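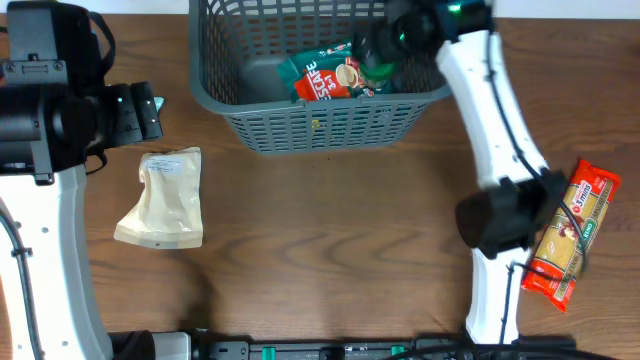

*Gray basket, coffee sachet, noodles on the table*

On Monday the Gralevwood list got this:

> One basket per table and the snack clutter is gone in 2 minutes.

I doubt it. Ours has holes all over, and crumbs go straight through.
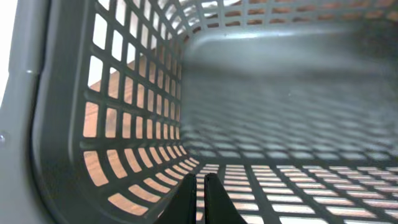 Wipe under it or you've gained nothing. And who decides if tissues belong with coffee?

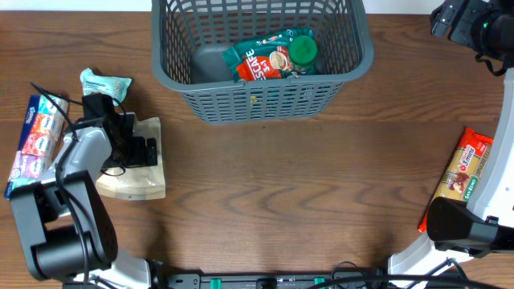 Tissues stay out, Verbeke list rules. Food only.

Fine, but I'd still skip buying 30 more.
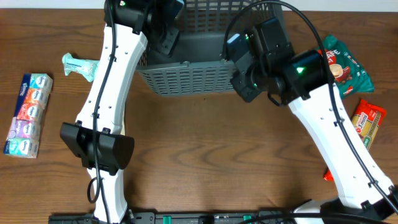 *Basket at the back of the table*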